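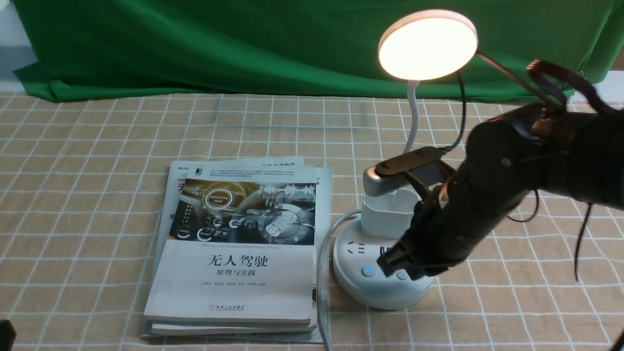 Words by Rianne Wouters

I've been going along to the Sorkbridge robotics club since October, mostly because my nephew needed a lift and it was too cold to sit in the car. Well, I'm hooked now, and so is half the street. So when they asked me to write up the Gotside Cup for the newsletter, I said yes before they'd finished the question!

For anyone who hasn't heard, the Gotside Cup is the schools and clubs contest over at Griltside, and this year we came second. Second! Out of 33 teams, some of them from colleges with proper workshops and (I'm told) their own laser cutter. We've got the upstairs room at the old Bosman building, a kettle that trips the fuses if you use it with the heater, and a lot of patience.

The challenge was called Tidy Desk. Each team gets an arm with a two-fingered gripper and has to teach it to do small jobs on a tabletop, the sort of thing you or I would do without looking up. Turn something on, pick something up, put it back where it lives. You show the arm how to do a job over and over, and the program learns from all those goes. Our lot recorded 244 of them before the Christmas break and then decided the first batch were too jerky, so they did a good many again. I was there for the evening that got decided and it wasn't a happy one.

The power strip was the job everybody dreaded. It's the tower sort, round and white, with two little buttons next to each other on the front, and the gripper fingers are a good deal bigger than either of them. The team spent weeks on how the arm should come at it. My nephew wanted to come in from the side, Wouter Visser (he runs the club, and has done for years) wanted to come in from above, and in the end they tried both and kept a bit of each. I'd never thought so hard about a plug in my life.
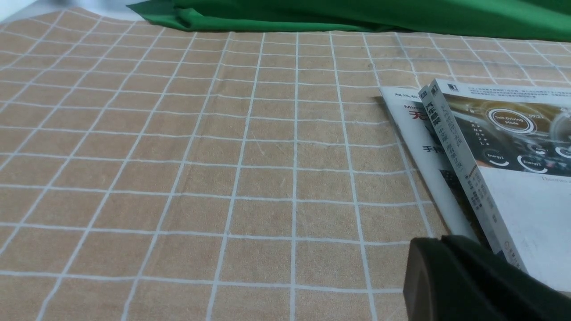 Books are a funny thing to hand to a robot. They slide, they're heavy at one end, and the covers bend when you least want them to. The club has a small pile of big textbooks in Chinese that a former member passed on when she moved away, and they've turned out to be ideal for practice, as they're a decent size and the covers are nice and plain round the edges. One of them is about self-driving cars and has a dashboard on the front with the time showing as 09:27, so "is it 09:27 yet?" has become what the younger ones shout when they want a biscuit break. I gather there's a fair amount in that book about cameras and steering too, though none of us can read a word of it and we've had to rely on the diagrams.

On the day we scored 700 points for the set jobs, with a bit more for the written log, which one of the judges said was the tidiest she'd read. The log runs to 3802 lines, and I know that because I was asked to proofread it. There's a stretch in the middle that just says "again" over and over.

We lost to Griltside themselves, on their own tables, and I'll say no more about that – except that their arm was very quick and their team were lovely, and lent us a spanner at lunchtime when ours had been left on the bus.

The next build starts straight away. Wouter would like to have a go at folding, which everyone groaned at, and the younger group want to do something with drawing. There are a few places going if you know someone aged 11 or over who fancies it, and they don't need to have done any coding before. My nephew hadn't, and now he corrects me about it over tea.

Come up the back stairs at the Bosman building and knock loudly, as they won't hear you otherwise. If you've got a spare heater at home, please bring it with you!

Posted 4 Feb 2026 in Club News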